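Household Organisation, Unit 3: The Study Desk at Home
Course handout, Filham evening program

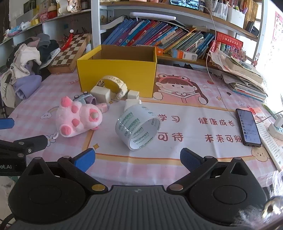

How do I decide what stays on a study desk?
Keep the things you reach for while you are reading or writing, and give every other thing a home in another place. If you used it only one time in the last week, it belongs on a shelf or in a drawer.

1. Why the desk fills up

A desk in a family home is seldom only a desk. It is the nearest flat surface to the power point, so the phone comes there, and after the phone the watch, and after the watch the adapters. Clothes arrive because the person changes in the same room. In our unit we call these things "visitors". A visitor is not rubbish. It has a right place, but the place is further away than the desk.

In the exercise for this unit you will sort the visitors first and the study things second. Many students want to begin with the books. I ask you to leave them, because books take long to sort and you will start to read.

2. The groups

Please use these headings on your sheet.

Power and charging. Plug-in chargers, cube adapters, cables, power strip. Put together each adapter with the cable which belongs to it. A cable that goes up from the desk to a shelf should be fixed at one point, otherwise it pulls down small objects when somebody moves the phone.

Paper. Loose sheets, booklets, exercise books. Stand the books with the spine to the front. Open booklets are closed with a marker inside.

Toys and games. Plush toys, toy cameras, board games. A chessboard is large and flat, so it goes under or behind, never in the middle. Small figures can live on a high shelf, where they look nice and do not ask for space.

Clothes. These leave the room or go in the wardrobe before you do anything else. Do not fold them on the desk.

Packing things. Tape, empty boxes. One roll of clear tape is useful near a desk, but in a drawer. Small cardboard boxes can be kept if they get a job the same day, for example for adapters. If they have no job, flatten them.

3. The tablecloth

Some students asked if a printed cloth is a problem. A cloth protects the table and children like the pictures and the cheerful wishes for study. The difficulty is that small pink things are hard to see on a pink pattern. If you keep the cloth, use a plain tray for pens, erasers and other little objects. In the Cusau method, which we read in April, the tray is 300 mm wide. I find this a good size for a child's desk.

4. Light and screens

The lamp stands at the back and should not shine in the eyes. A phone with video is better on a shelf than beside the hand, and best in another room during homework. With the power strip, keep it at the side where nobody puts a cup.

5. Exercise

Choose one desk at home. Work for some 66 minutes, with 2 short breaks. Write down each group and where it went. Bring the sheet to class, also if you did not finish. On the back, write which visitor came back first. We will compare with the Lotska chart on page 3 of the reader.

Reading: Đỗ, "Small Rooms, Many Uses", the chapter on shared tables.

Related handouts
The kitchen drawer
Cables and where they live
Sorting clothes in a small bedroom
Bookshelves: depth and height
Toys on open shelves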